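Can a Robot Do Your Chores Yet?
Machines at Work, Part 3: Around the House
Written by Keisha Pruitt. Checked by Orhun Akbulut.

Many homes already have a machine that washes clothes and a machine that washes dishes. Those machines do one job each, inside a closed box. A robot arm is different. It has to work out in the open, with whatever happens to be on the table. This page looks at how far robot arms have come with ordinary chores, and where they still get stuck.

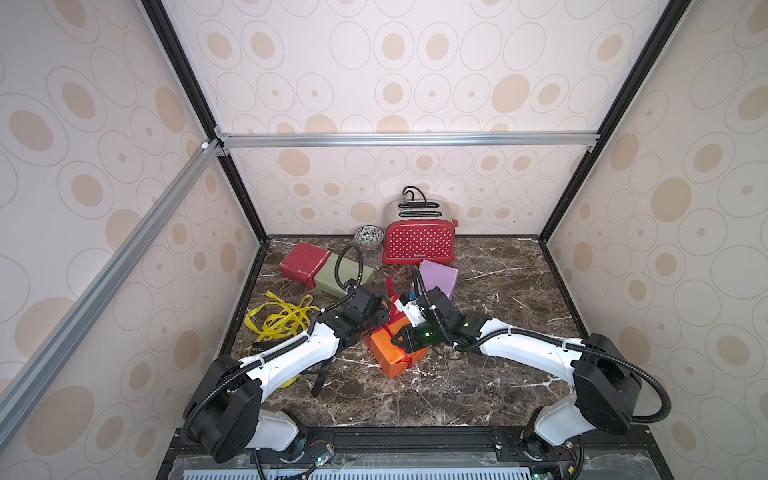
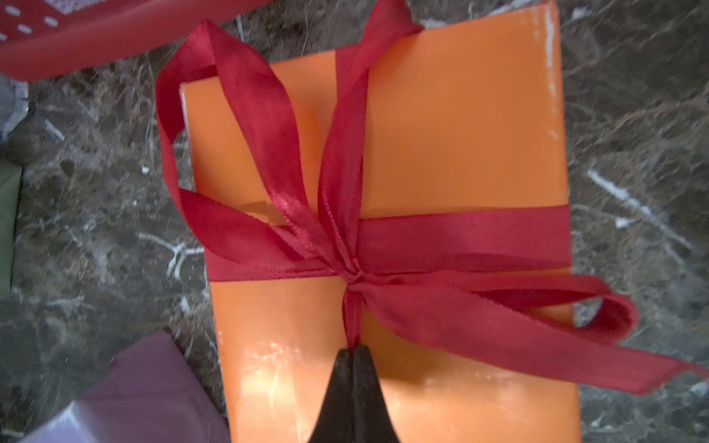
Both pictures: an orange box tied with a red ribbon, and robot grippers close to it.

What counts as a chore?

A chore feels like one job. To a robot it is a long list of small jobs. Take the chore "open the present." The list might go like this:

Find the box.
Find the ribbon on the box.
Find the loose end of the ribbon.
Close the gripper on that end.
Pull, but not so hard that the box slides off the table.
Check whether the bow has come undone.
If it has not, try again somewhere else.

A person does all of this in a few seconds and does not notice the steps. A robot must get each one right. If it misses the loose end, every step after that is wasted.

Hard things and soft things

Engineers sort objects into two groups. Rigid objects keep their shape when you push them. A toaster is rigid. So is a glass jar. If a robot knows where one side of a toaster is, it can work out where the other side is.

Soft objects change shape when they are touched. Ribbon, string, towels, socks and plastic bags are all soft. Move one end of a ribbon and the rest may follow, or fold over, or stay where it is. The robot's plan can be out of date as soon as it starts moving.

Shiny surfaces add a second problem. Satin ribbon and glossy paper reflect light, and a bright patch of glare can hide an edge or a crease. In the close picture of the orange box, there is a whitish glare on the lower part of the paper. Your brain ignores it. A computer has to learn to.

Why use two arms?

Try untying your shoe with one hand. It can be done if the bow is simple. Now try tying it again with one hand. Most people give up.

Two arms let a robot hold with one gripper and pull with the other. They also create a new difficulty, which is that the arms can bump into each other. The wide picture shows two grippers nearly meeting above the orange box. The computer has to keep track of both arms at once, including the elbows and the cables.

A gripper is also much simpler than a hand. Your hand has four fingers, a thumb and skin that can feel a single hair. Many grippers have two fingers and feel very little. Some feel nothing at all and depend on cameras.

How does a robot learn a chore?

There are two main ways.

The first is to write instructions. A programmer tells the arm exactly where to go and when to close. This works well in factories, where each part arrives in the same place every time. It works badly in a kitchen.

The second is to learn from demonstrations. A person steers the robot through the chore many times, and a computer records the movements and what the cameras see. Later the computer tries to copy the pattern. Objects are moved between turns so that the robot does not simply memorize one table.

This takes patience. In one ribbon test at the Parnora workshop, people gave 230 demonstrations before the robot was allowed to try by itself. The test had a name, Jisari, and used one kind of bow. A different bow would have needed more demonstrations.

Chore report card

Lifting a box and setting it down: Yes, if the box is not too heavy and the gripper can fit around it.

Sorting things by color: Yes. Cameras are good at this in steady light.

Putting bread in a toaster: Sometimes. The slots are narrow, so the bread must be lined up with care.

Folding a towel: Sometimes, and slowly. A towel lying flat is easier than a towel in a heap.

Untying a bow: Sometimes. It depends on whether a loose end can be reached.

Tying a bow: Rarely. The robot must make loops, hold them and pass one through another.

Cleaning a whole bedroom: Not yet. There are too many kinds of objects, and some of them are under the bed.

What about stores?

Stores and warehouses are a little easier than homes. The floor is flat, the shelves are labeled and the lights stay on. At Stiturley, a warehouse that packs school supplies, one arm moves cartons from a belt to a cart. It handles about 381 cartons in a morning. When a carton arrives crushed, the arm stops and a worker removes it by hand. Gift wrapping at the same warehouse is done entirely by people.

Words to know

Gripper: the part at the end of a robot arm that holds things.
Joint: a place where the arm can bend or turn.
Rigid: keeps its shape when pushed.
Demonstration: one complete turn of a chore, done with a person in control, for the robot to learn from.

Try it yourself

You will need a shoebox, a piece of ribbon as long as your arm, two pairs of kitchen tongs and a friend with a timer.

1. Tie the ribbon around the box with a bow.
2. Hold one pair of tongs in each hand. The tongs are your grippers.
3. Untie the bow using only the tongs. Write down your time.
4. Tie the bow again and repeat with one eye closed.
5. Repeat once more with only one pair of tongs.

Orhun's best time with two pairs of tongs was 14 seconds. With one pair it was 135 seconds, and the box fell on the floor twice.

Next in this series: Part 4, Machines on the Farm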